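The Case for Plain Surfaces

Nanna Zoëga
2 comments | 6 shares

Councils fitting out shared rooms continue to favour dark, patterned finishes on the grounds that they conceal wear. The Skastmont guidelines, revised in November, repeat this advice.

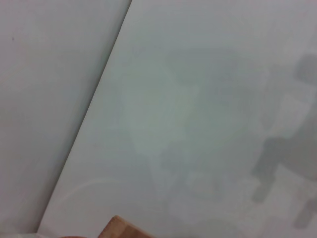
Cleaning standards depend on what staff are able to see. On a pale matte panel, a single tiny dark speck is plain to the eye; the glossy white beside it is clouded with reflections. Flornport should specify matte – and light in colour – for its new rooms.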